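Lists > Tevgate Allotments and Small Gardens > Archive > Message 412

Subject: Re: Leeks with rust, again

Hello all,

Thank you for the many answers to my first question in June. I read all of them, also the ones which disagree with each other.

On 2025-12-07 the list wrote:

> My leeks have orange spots on the outer leaves. The
> variety is Pakudano, from saved seed. Should I pull
> them all, or can the family still eat them? The
> plot is next to the Skutton lane and stays damp.

You can eat them. Take off the outer leaves and wash the rest well. I had the same trouble for 4 years, and I write below what I changed.

1. Distance. Before, I planted very close to save room. Now I leave 30 centimeters between rows, so the air can pass.
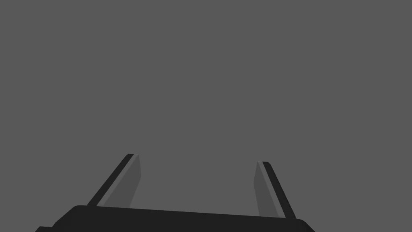
2. Feeding. I gave too much chicken manure, and the leaves became soft. Now I give only compost in spring and a little potash in summer. For my bed this means about 400 grams in total, but your soil can be different.

3. Place. I don't put leeks where onions, garlic or chives grew before. The garlic is often forgotten, and it carries the same rust.

4. Old leaves. I don't leave them on the ground in winter. Our heap is too cold, so they go in the town bin.

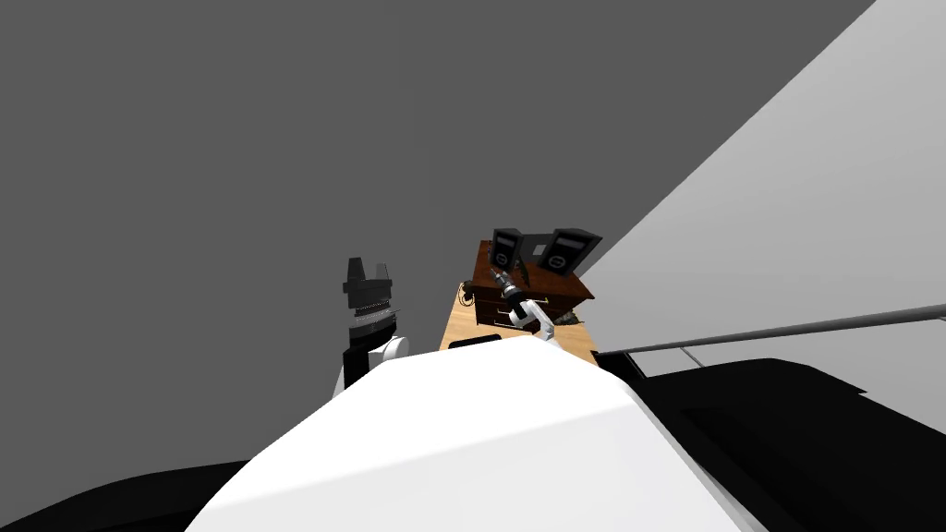

Nwankwo

One more thing about the saved seed. As far as I know the rust does not travel in the seed, so you can keep your Pakudano. I would only choose the mother plants with the cleanest leaves and mark them before the frost.

If somebody from the Skutton side has tried a later planting, please write how it went. I am thinking to wait two weeks longer next year, but I am afraid the leeks will stay thin.

With kind greetings to the list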